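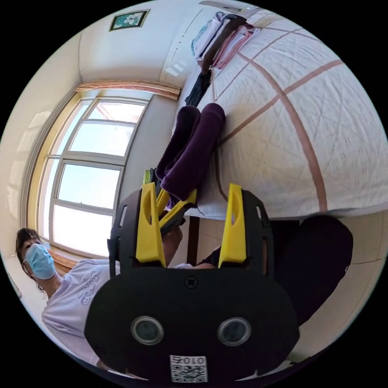

Labels > Ellville > About Us

Presano Records presses and distributes regional polka and brass band recordings from its office in Ellville. The catalog holds 70 titles. Standard runs are 1000 copies on CD and 200 on vinyl – repressings are made to order.

Masters are transferred from the original tape at Valtonen, our studio in Flitwood, and stored at 24-bit resolution.

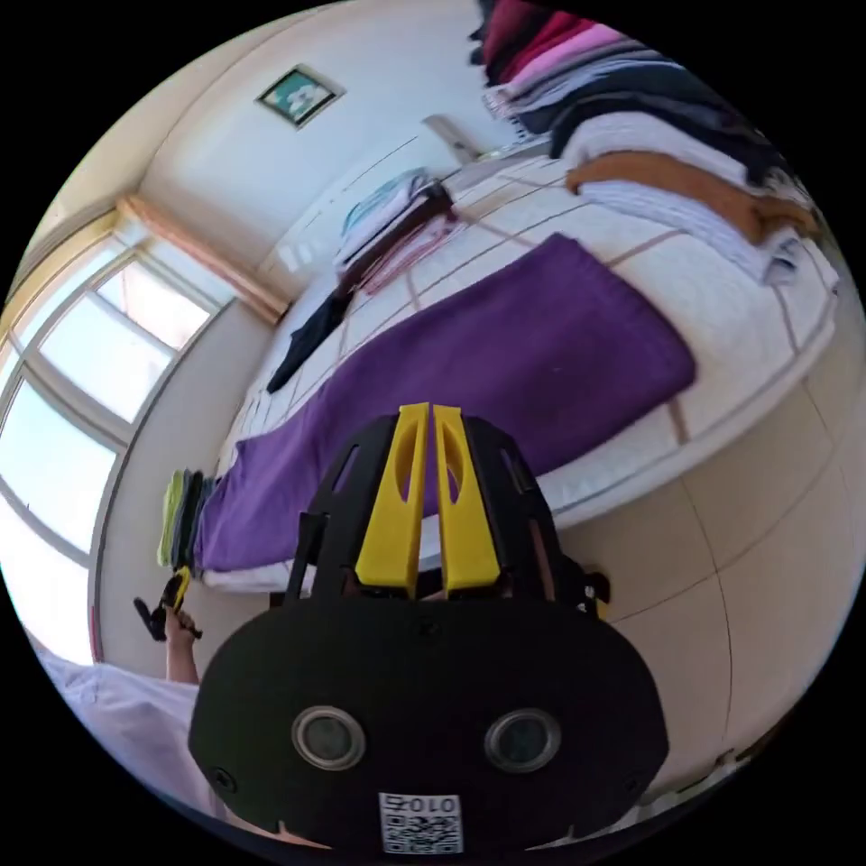
One mail-order customer wrote that the Flitwood transfers keep the tuba audible on small speakers, and asked for the same treatment on the older singles. Work on those begins in July.

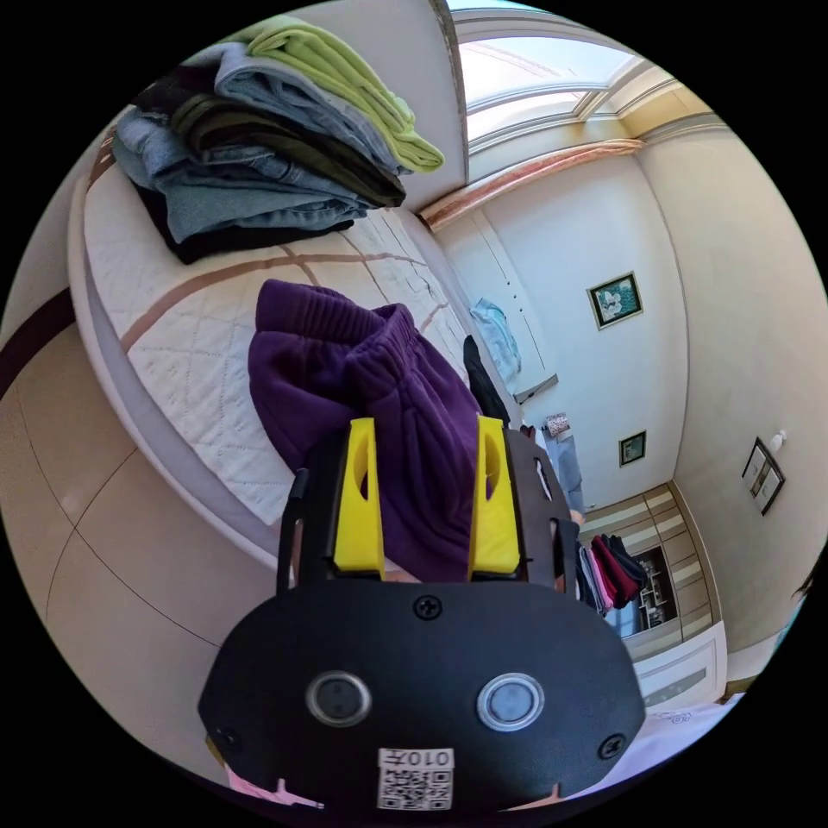 Purple sweatpants on the bed

Demos are accepted on CD or as WAV files.

Print this page | E-mail this page

Related
Catalog and Price List
Vinyl Pressing Terms
Dealer Accounts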